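Asham Maritime Rooms
Inspection checklist: historic navigation instruments
Inspected 18 February 2020

Sextant, cat. no. 1082

1. Case and hinges. Pass.
Comment: lid closes flush. Key is stiff but turns. Don't oil the lock.

2. Index and horizon mirrors. Attention.
Comment: silvering lost along the lower edge of the horizon mirror. Same extent as on the December sheet. Leave as it is and do not resilver. 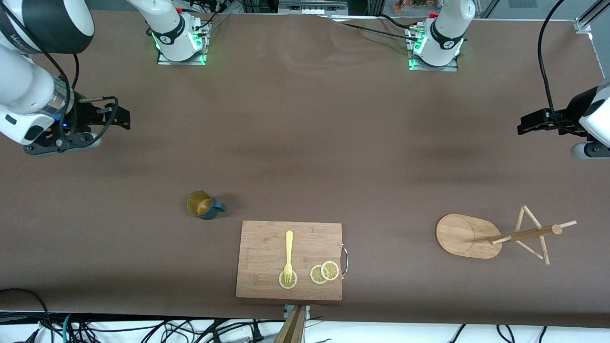 3. Index arm and clamp. Pass.
Comment: moves freely along the full arc. The clamp holds at 10 degrees and at the far end of the scale. Vernier can be read with the glass supplied.

4. Shades. Pass.
Comment: all present, one with a small chip at the corner, already recorded. Fold them back before the case is shut.

Chronometer, Zotora loan

5. Gimbals and lock. Pass.
Comment: lock was found off. It must be on whenever the box is carried, even from one room to the next.

6. Winding. Not tested.
Comment: the loan terms say the movement is not to be run. Label on the box has faded and needs rewriting in pencil.

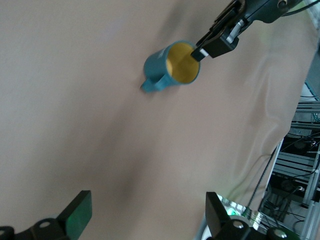 Log line and sand glass, Chan gift

7. Line and knots. Attention.
Comment: fibres are dry and shedding near the reel. Take off open display and lay flat in tissue. The knots are original and should not be retied.

8. Sand glass. Pass.
Comment: no cracks. The binding at the neck was replaced in 2000 and is sound. Store on its side.

Storage and handling

9. Shelf labels. Fail.
Comment: the Monden octant is listed under shelf 208 but was found one shelf down. Move it back and correct the register.

10. Gloves and padding. Pass.
Comment: nitrile gloves in stock. Foam under the brass dividers has gone crumbly, replace before the next visit by a school.
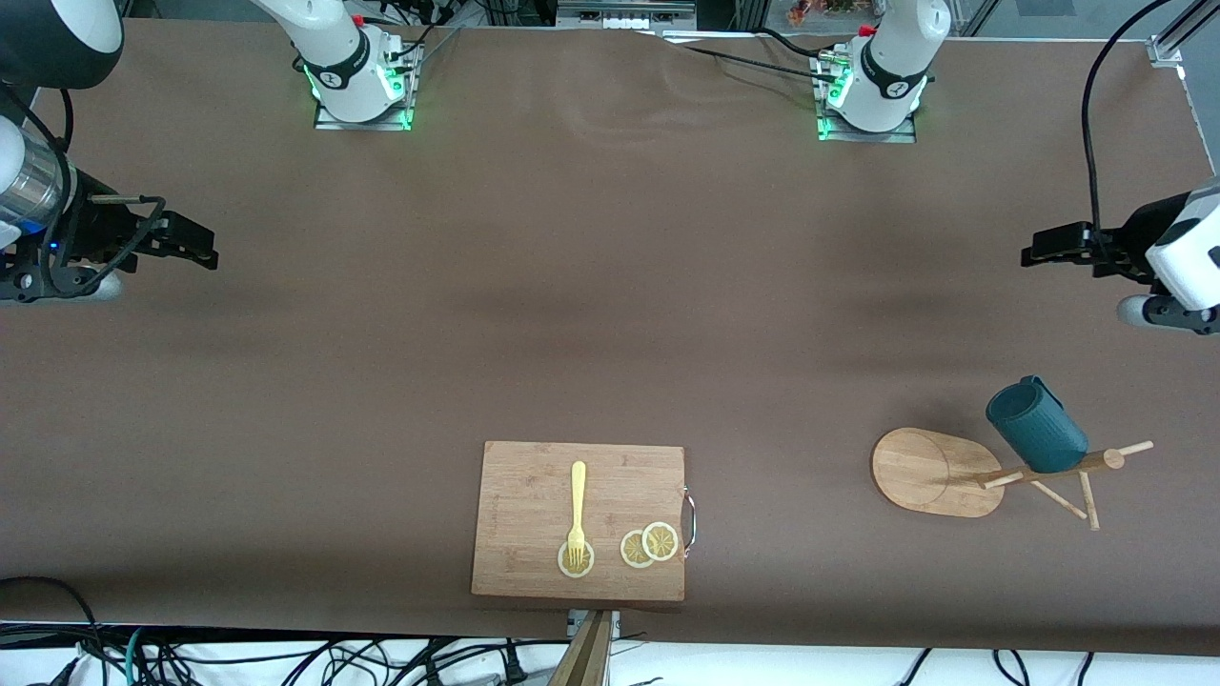
Brown tabletop with the two white arms.

Actions carried forward: items 2, 7 and 9. Box label under item 6 to be done at the same time as the register.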